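Plate racks: small wire things that make a kitchen nicer to live in

I am a bit of a plate rack person. My neighbour Aníbal Tavares gave me my first one when he was clearing out a cupboard, and I have been pressing them on friends ever since. They cost very little, they take up hardly any room, and once your everyday plates are standing on edge you'll wonder why you ever lifted a whole stack to get at the one on the bottom!

Pick a rack that suits your plates

Take a plate to the shop if you can (I've done it, and they were lovely about it). You want the plate to sit well down between the wires and lean a little. If it stands bolt upright it will rattle every time someone shuts a drawer, and if it leans too far the next slot is wasted. Thick stoneware needs wider gaps than the thin light plates we use for lunches. My big rack is a Pruter and the little one is a Ronska, and I reach for the little one far more often.

Check the feet, too. Bare metal feet are fine on most surfaces as long as you lift the rack and don't drag it. On a soft timber benchtop I'd add felt dots or a folded tea towel.

Give it a proper spot

Near the sink for drying, near the table for everyday use. I like mine on a clear, light-coloured surface where I can see the crumbs and wipe them up.
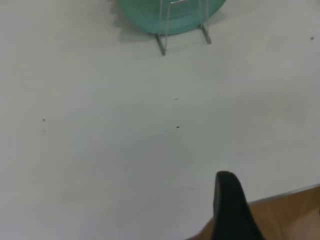 Can I leave plates in the rack all the time, or should they go back in the cupboard?

Leave them out if you use them most days. Plates that only come out in December are better off in a cupboard, where they won't gather dust and cooking grease. Whatever stays on the bench should get a quick rinse if it's been standing for more than a week.

Loading it

Start from the back and work forward. It's so much easier to see the slot you're aiming for when there isn't a plate in front of it. Face them all the same way, and put any odd or extra-large plate at the front where it can't hide the others. If one doesn't want to go in, take it out and try again, as the rim has probably landed on a wire.

Go for colour!

Mixed colours are my favourite part of the whole business. Green, teal, navy and khaki look terrific lined up together, and you only see a sliver of each rim, so even plates that would fight on the table get along in a rack. You can run them in a repeating order or just let them fall as they come out of the dishwater. In our house everyone has a colour, which has ended a fair few arguments at breakfast. A pink one stays on the table for toast. 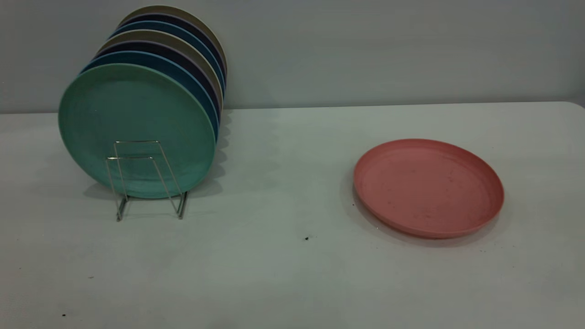

Cleaning the rack

Wire racks get grubby where the rods cross and around the feet. Every couple of weeks I soak mine in hot water with a squirt of dish soap for 5 minutes, then go over the joins with an old toothbrush. Dry it with a towel straight away. For hard water marks, wipe with white vinegar and rinse well.

Other jobs for a spare rack

Pot lids, for a start. Baking trays if they're small, chopping boards, the good cutting mats, even the mail. I've got an old Aguiar rack in the craft cupboard holding sheets of coloured card, and it's the tidiest shelf in the house.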